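Picking arm build: your questions

Is it in your house?
No! It lives at Lutlow, the shared workshop, where I rent a bay with Daichi Takeda. My floor at home would never forgive me.

What does it practise on?
Whatever we drop in the grey bin. A sponge is the easy one (soft, squashy, hard to upset), so I start every new set of finger settings on that.

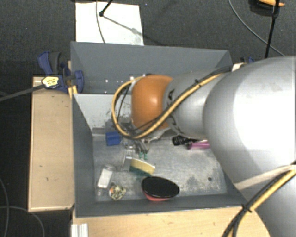 Why is the yellow hose so floppy?
The wrist needs the slack. I tied it tighter in December and it pulled taut on every turn, so now it gets a big loop and a couple of cable ties lower down.

Can I have the code?
Soon, once I've tidied it. Ask me again if I forget!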